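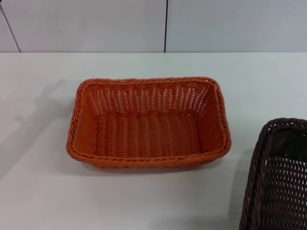

Kivmont has released version 4 of Barbier, its grasp-planning software, and the headline feature is that it can now find the edge of a basket. Earlier builds treated open weave as a cloud of small holes and planned accordingly – usually through one of them.

The update fits a single rim curve first and ignores the gaps until asked. In the company's own test of 397 picks, bad grasp plans fell to 40, a figure lead developer Imre Barta calls "less embarrassing than January." Planning takes 845 milliseconds. Support for wire racks is promised next, with no date attached.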